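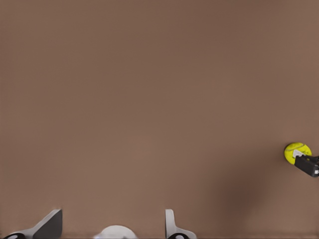

Speaker notes: How a small diocese fills a vacant see

Slide 1. Scope
Talk covers the interval between a bishop leaving office and a successor taking possession. Diocese of Plernberg is the working case. Papal vacancy follows separate law and is left out. Ok-hee Sun has the canon references on the handout; point to them and move on.

Slide 2. When the see falls vacant
Four causes: death, accepted resignation, transfer, deprivation. Stress "accepted." A bishop is asked to offer his resignation at 75, but the offer alone changes nothing. Plernberg's bishop stayed in office for months after his letter went in.

Slide 3. First eight days
The college of consultors elects a diocesan administrator. He must be a priest, at least 35. If the eight days pass without a valid election, the choice goes to the metropolitan. At Plernberg the consultors met at Grindham and elected Fr. Šimko on the second ballot.
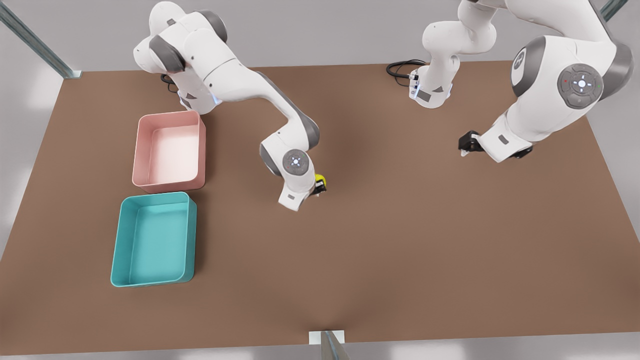 Slide 4. Limits on the administrator

Rule to state in full: nothing is to be altered while the see is vacant. He runs ordinary business. He may not suppress parishes. He may name pastors only after the see has been vacant for a year. Expect a question on the Trullow merger. Answer: it was decreed before the vacancy, so it stood.

Slide 5. Consultation
Nuncio gathers names and opinions in confidence. Do not guess at the list.

Slide 6. Parish survey
Run locally by Karthikeyan Palaniappan, with no formal standing in the process. Forms sent: 2,673. Returned: nearly 600. Of those, 406 put visits to rural parishes first. Say clearly that respondents chose themselves, so the result can't be read as the view of the diocese.

Slide 7. Taking possession
New bishop shows the apostolic letter to the consultors, with the chancellor present to record the act. Administrator's office ends at that point. Allow 12 minutes for questions. Handouts are by the side door.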